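Part-time packer and refill assistant, Jilta gift boxes

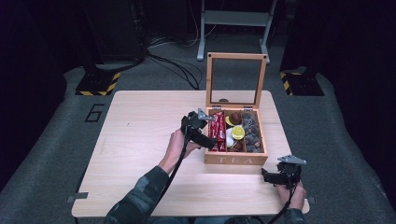
Jilta fills and refills sweet boxes for offices, waiting rooms and small hotels. We need 2 people to join the packing room from January through the spring. The work is done sitting down at a table, one box at a time.

Most of our customers keep the same wooden box and send it back to be topped up. Some are proper presentation boxes, and plenty are old tea boxes with a glass lid that people have put to a new use. You would check the hinges, clean the glass, sort what is left by kind and fill each compartment to the order sheet. Chocolate bars stand upright. Truffles and wrapped candy go in mixed. Small foil sweets are poured in last and leveled by hand.

Hours are 16 a week, in the morning, starting at 8:30. The shifts are the same every week - we don't change them at short notice. There is a paid break and a kitchen you can use.

You don't need experience. You do need to be careful with small items and able to read an order sheet in English. Please note that we handle nuts and milk products all day, so the job won't suit anyone with a serious allergy to either.

Our two regular lines are Gallura (three compartments) and Fundetti (6 compartments). Training takes two mornings and is paid at the normal rate. In a busy month the room sends out 740 boxes, and new starters are not expected to keep up with that pace at first.

To apply, write a few lines about yourself and the mornings you can work, and send them to Tatsuya Chiba at the packing room, Abdelaziz Building, ground floor. You can also leave a note at the front desk before noon. A resume is fine but not required.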